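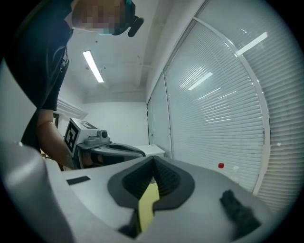
Back office, Raltham building: ceiling light, wall vent and doorframe

Print | E-mail this page

ROOM SAFETY CHECKLIST WITH COMMENTS
Room: back office, Raltham building
Checked by: Pendo Mwaipopo
Copy to: Vratislav Čierny
Date: 18 June 2020

1. Ceiling surface: OK, WATCH
There are small dark marks dotted over the white ceiling, and a few of you have kindly stopped me in the hallway to mention them, so thank you for that! I got up on the steps and felt around the ones I could reach, and the surface was dry and firm under my fingers. I don't know what they are. I would like them left alone until the next check (please don't paint over them, however tempting it is), and then we can see whether there are any more.

2. Ceiling light: OK
The long fluorescent light came on at the first try and stayed steady the whole time I was in there, with no hum that I could hear. The ends of the fitting are snug. I did wipe a little dust off my sleeve afterward, so it could do with a cloth the next time somebody has the steps out.

3. Ceiling beam: OK
Sound, no cracks, paint in good order. Taller colleagues carrying anything long, do look up on that side of the room.

4. Air vent, high on the wall: ACTION
Air is moving through it (I held up a strip of tissue, the old way, and it fluttered nicely) but the louvers want cleaning. They were last done in May of last year. Skundar can do it on their next visit, and I have left a note for them. Please keep tall cabinets away from that wall so the vent can breathe.

5. Door and doorframe: ACTION
The frame is solid and the door swings freely, but the closer is slow and leaves it standing open by a hand's width. One screw on the lower hinge turned under my thumb, which I didn't care for. Vratislav, you very generously offered to look at this last time, and I am taking you up on it.

6. Walls: OK
Plain white and clean where I looked, no bubbling or damp smell. If anybody wants to hang a planner, ask me first and I will go over the wall with the Lacson pipe finder. It only takes 10 minutes and I rather enjoy it.

7. Floor and walkway: OK
Clear from the door to the far wall when I walked it. Cords are fine under the desk but not across the path, even for a short job.

8. Fire extinguisher (hallway, tag 114): OK
Needle in the green, pin and seal in place, Gralla service tag still good.

9. First aid box: ACTION
Only 4 small bandages left, and the burn gel is out of date. I have ordered more of both and will fill the box myself when they come.

Open items: 4, 5 and 9. Leave a note in my tray when yours is finished and I will come by and sign it off.

Print | E-mail this page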